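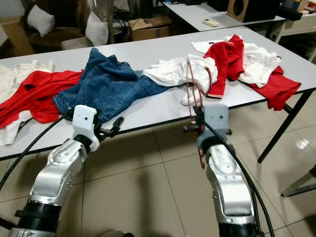 Nastdale Textile Reuse Working Group
Minutes of the May meeting

Present: Berenice Maldonado (chair), Harish Bansal, Harsh Kandpal, Zoriana Pylypenko (minutes)
Apologies: Naveen Chauhan
The meeting opened at 4:00 p.m.

1. Minutes of the previous meeting
Accepted with one correction. Under item 3, "wash temperature" should read "drying temperature." The error was carried over into the draft supplier letter, which has not been sent.

Action carried over: HK to forward the revised storage layout. The version in the shared folder still shows the old rack numbers.

2. Grading categories
HB presented the revised grading sheet. Grades A and B are unchanged. Grade C is split into C1 (repairable, repair time under 29 minutes) and C2 (fabric recovery only). The previous wording, "minor damage," was read differently at the two sorting sites and produced results that could not be compared.

ZP asked how mixed bags should be logged when shirts, jeans and knitwear arrive together. Agreed that the bag keeps a single intake number and each garment receives a suffix at grading. Weight is recorded once, per bag, before opening.

BM noted that denim is being graded on appearance alone. Hems and pocket corners are to be checked before a pair of jeans is given grade A. HB will add a line to the sheet.

Decision: revised sheet adopted for a trial period, with the repair limit to be reviewed afterward.

3. Knitwear
The care label survey is complete. Of the 100 knitted items sampled, 51 had a readable fiber content label. The remainder were missing the label or had one too faded to use.

HK reported that Mathur will accept unlabeled knitwear for fiber testing, provided it is delivered separately and marked as unlabeled. Their test identifies the main fiber only. It does not give blend percentages, and HB questioned whether the result is of use for anything other than C2 stock. No objection was raised to using it for C2 stock only.

Rib knits were discussed separately. They stretch under their own weight when hung and the measured length then changes between intake and dispatch. Proposal from ZP: store ribbed items flat, measure flat, and record chest width before length. Agreed. Existing hanging stock will be moved as shelf space allows — no deadline set. 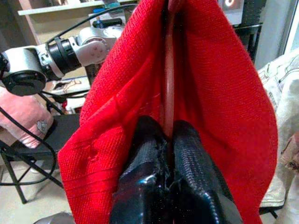 4. Color sorting
Saturated reds continue to be the main source of complaints about color transfer. HK has tested the rub cloth method on the current stock and finds it adequate if the cloth is damp and the pressure is kept constant. The written procedure mentions neither condition.

Action: HK to rewrite the rub cloth procedure, including number of strokes and cloth size.

Reds will be kept in a separate bin from grading through dispatch, whatever the rub result. Burgundy and dark pink are to be treated as red. BM asked for a printed color card at each station so that staff are not deciding from memory.

Polo shirts were raised under the same item. They take more time to press than T-shirts of the same weight, mainly at the collar, and the Grestia order specifies collars folded down. HB estimated that the price per item does not cover this. He will prepare a costing with collar pressing listed on its own line.
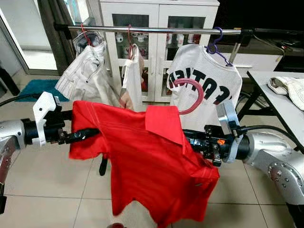
5. Intake software
The Lurketik export still drops leading zeros from intake numbers. ZP has a workaround (import the column as text), but it has to be repeated each time the file is opened. NC had sent a written note: the supplier has confirmed the fault and has not given a date for the fix. Until then, intake numbers will be issued without leading zeros.

6. Other business
The floor scale reads 4 grams high after being moved. HB will have it checked and place a notice on it in the meantime. Weights already entered will not be corrected.

BM asked that bin liners be ordered in one size.

Next meeting in the usual room, same time. The costing from item 4 and the rub cloth procedure are to be circulated beforehand.

The meeting closed at 5:20 p.m.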